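Facilities and Cleaning Staff Forum > Equipment and machines > Arms doing bin liners, what happens to our hours?

parri_nights
Joined February
Posts: 119

We clean the Cikwood building on contract for Lemero, 8 of us on the evening shift. There's been a pair of arms on a table upstairs learning to do bins, mostly putting a liner in and picking up the rubbish around it. Management now say bin rounds could go to machines "over time" and that we'd be moved to "other duties". No detail on what those duties are or whether the hours stay the same.

I was allowed up to have a look and take some pictures. Has anyone been through this at their place?
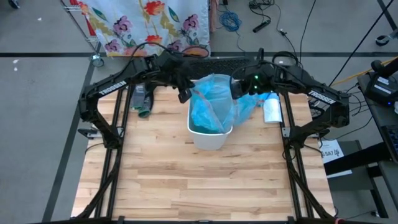
The liner has to be held open and got over the rim, same as we do it.

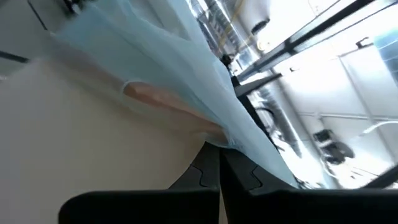

Close up on the grip. Thin film, the sort that sticks to itself. 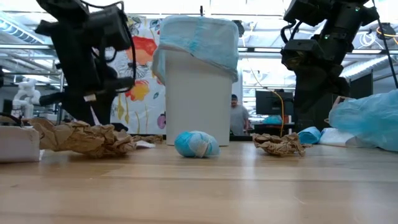
Crumpled brown paper and a ball of blue plastic by the bin. 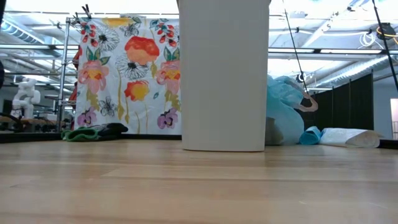 trukurari
Posts: 1,048

We got a floor scrubber that drives itself. Hours went down by 2 a week each and the work got harder, because what was left was toilets and stairs. The easy bit of the shift was the bit that went. Ask for the hours in writing before anything is switched on.

stairwell_b
Posts: 62

I wouldn't panic. That's one bin on a table. Mine are under desks, behind doors, and half of them have coffee in. I do a liner without looking at it. I can't see anyone paying for two arms on every floor to do that.

trukurari
Posts: 1,048

They said the same about the scrubber and chairs left out in the corridor. Then we were told to put the chairs away before it came round. The job changed to suit the machine.

Eleri Rowlands
Union rep
Posts: 340

parri_nights, "over time" and "other duties" are both worth a written question. Ask which tasks, which floors, and who clears up when a bag splits. If it's your shift that does it, that is a new duty and it needs time put against it. Also ask if anyone is being asked to train or watch the arms, and at what grade.

Stairwell_b may be right about the machine, but the letter about duties can arrive long before the machine does.

stairwell_b
Posts: 62

Fair point on the letter. I still think you'd get more out of them by asking for training than by arguing about the bins. My back wouldn't miss them.

parri_nights
Posts: 120

Thanks all. Some of ours would be glad to see the back of bins as well, so we aren't all of one mind. I'll put Eleri's questions to the Lemero supervisor and ask about the split bags first. Will post what comes back.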